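Filed under: Workplace Automation > Checklists & Walkrounds

Gear cell walkround, Dirstead shop, October
Comments by Digby Katene

I've kept to the Plondholm list, though I wander off it now and then, as those of you who have read my other ones will know (and thank you for putting up with them). The cell puts blue gears to the rail fixture, a job that used to be done entirely by hand at the long bench, and I wanted to look at the people side as much as the bolts.

1. Rods and clips on the frame: OK
Rods wiped down and tried by hand, no play. Please keep sleeves and lanyards well away when you reach in to do the same.
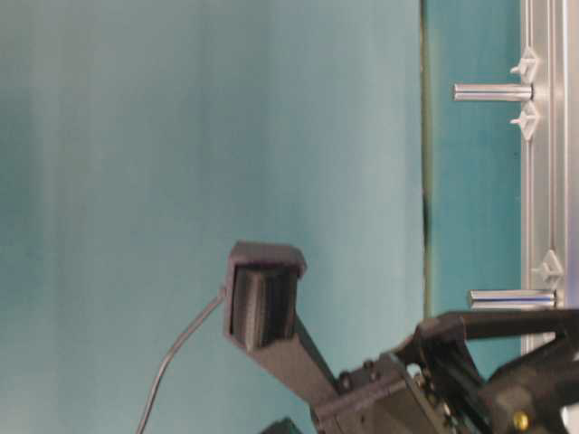 I'd also like the wiping to go on the shift sheet, as it has quietly become somebody's job without anyone being given the time for it. Ten minutes at the start would do nicely.

2. Grip on the gear: OK, with a comment
The fingers should close on the hub and leave the teeth alone. Pads are due a look every 2,000 cycles, and we were at around 200 when I came by, so there's plenty in hand.
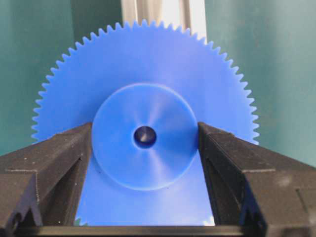 Courtois told me that her wrists have stopped aching of an evening, but that she misses the chat at the long bench, and could the stool be moved so she at least faces the others? I think that's a perfectly fair thing to ask and I've put it down as an action.

3. Stop button and reach: ACTION
Works from the standing side. From the stool it's a stretch, so if the stool moves, the button moves with it, please, and on the same day!

4. Table below the rail: OK
Marker to stay flat on the table and uncovered. No mugs, no spare gears, no phones. 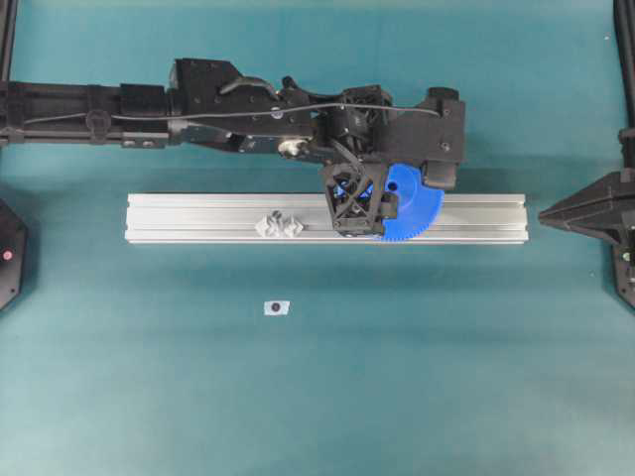

5. Cable along the arm: OK
Secure, no rubbing that I could find. Look again at 4,000 cycles.

6. Training and handover: ACTION
All 9 people on the rota have had the Drorkon half-day, which is lovely to see, but clearing a bad grip was only shown once and rather quickly. I'd like everyone to have a proper go with the cell in slow mode, and to be allowed to make a mess of it.

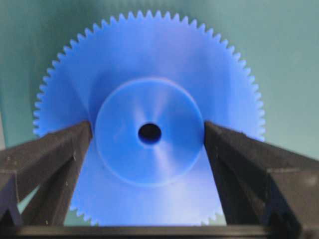

One of the night shift asked whether a slow hour at the cell would be counted against whoever was minding it. I've said no, and I'd be glad if the office would say so too, in writing, next to the rota.

Next walkround once the stool and button are sorted. Comments to me or in the tray by the kettle.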